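The Fleveo Notice

I. The Notice

The notice went up in the east corridor of the Emanell Clinic at half past seven, before the first patients had signed in. It stated that all persons between the ages of nine and fifteen residing in the district of Jia were invited to receive the Fleveo vaccine against meningitis, that the vaccine was offered without charge, and that a parent or guardian was required to sign the enclosed form. It was signed by Abimbola Ekpo, Director of Public Health.

Dr. Ekpo had written it four times. The first version had contained the word "urgent," which the district office removed. The second had contained the word "safe," which the district office wished to see supported by a footnote. The fourth version was approved in August and printed on paper of a pale green color that no one recalled having ordered.

By noon the forms had gone out to 1,533 households.

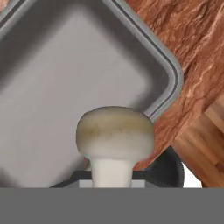

II. The Replies

The replies were received by Liette MacLeod, Registrar, whose duty it was to enter each one in the ledger under Consents, Refusals, or Other. Other had been intended for forms returned unsigned. By the end of the first week it was the longest of the three.

Parents had written in the margins. They wished to know whether the vaccine would make a child tired before examinations, and whether it had been tested on girls. One father had filled the back of the form with an account of his brother, who had fallen ill at fourteen, in the year before there was any vaccine to offer, and who had not lived until morning. He had neither consented nor refused. Ms. MacLeod read the account twice and carried it upstairs.

"Under which heading is this to be entered?" she asked.

Dr. Ekpo read it standing. "Has he given a telephone number?"

"He has."

"Then leave it with me, please."

The call lasted until the lamps came on in the courtyard. Ms. MacLeod, who had stayed to close the ledger, heard very little through the door. The Director appeared to be listening.

III. The Hearing

The district office convened a hearing on the matter of the margins. Declan Ashworth presided. It was his position that the clinic had asked a plain question and was entitled to a plain answer, and that further correspondence would exceed the budget. He proposed that the work of replying be given over to Gristix, a service which could produce 2,000 letters in an afternoon.

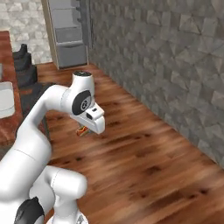 Dr. Ekpo had been allotted ten minutes and used six. She said that she had no quarrel with machines. A white arm with a gripper at the end of it might well be taught to put a letter in an envelope, and she would be glad of the help - but the letters themselves would be written by persons who had read the forms. She had over 200 of them in her case, and she offered to read the first one aloud.

Mr. Ashworth said that would not be necessary.

"I should like to hear it," said Britt-Marie Boström, who held the second seat and had not spoken since the roll was taken.

It was read into the record. The hearing was then adjourned for the evening, and Mr. Ashworth asked whether he might borrow the next form.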